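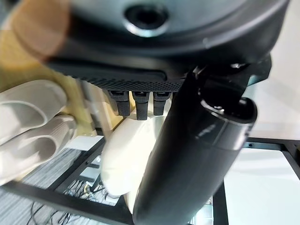 Home | Datasets | Guides | News | Ask us

Filed under: Open data, Higher education, Bursaries

Soreck Bursary Records: read me first

Hello, and thanks for downloading this! I put the set together over a long spring at Mivavbridge College, mostly in the evenings, and I'm very pleased it's finally out of my spreadsheet and into yours.

What you've got is one row for every bursary application made to the Soreck Fund, which helps first-year students at Mivavbridge and at our smaller site in Wemen with rent, travel and books. There are 1,749 rows. The fund pays up to £3,000 per student per year, and the smaller Oyelaran top-up (for students who've been in care) adds a flat £1,000 if you get it.

Files

- applications.csv: the main table
- courses.csv: course codes and their full names
- changes.txt: my scribbled list of fixes, newest at the top

Columns in the main table

- app_id: a random number, nothing to do with the student number
- site: M or W
- course_code: matches courses.csv
- asked: pounds asked for
- given: pounds given, 0 if turned down
- topup: Y, N or blank

A blank in topup means the question wasn't on the form yet. Please don't read it as N! I did exactly that in my first draft and got a very gloomy chart out of it.

Things to watch for

Wemen used paper forms for the first two years and I typed those in myself, so expect the odd slip (I've found several in asked, usually a missing nought). A few people applied twice in the same year, and I've kept both rows. The given column leaves out the top-up, so add it on yourself if you want the full amount, which can come to more than £3,000.

I've taken out names, home towns and dates of birth, and courses with fewer than five applicants are lumped together as OTHER. Please don't try to work out who anyone is.

Using it

Teaching, essays, reports, a nosy afternoon, all fine by me. Just credit the Soreck Bursary Records and mention which version you used (it's the first line of changes.txt). If you spot a mistake, send me the app_id and what looks wrong. I go through the inbox on Mondays and I do like getting post.

Still to do: match up the old course codes from before the nursing school moved.

Contact | Copyright Mivavbridge College | Back to top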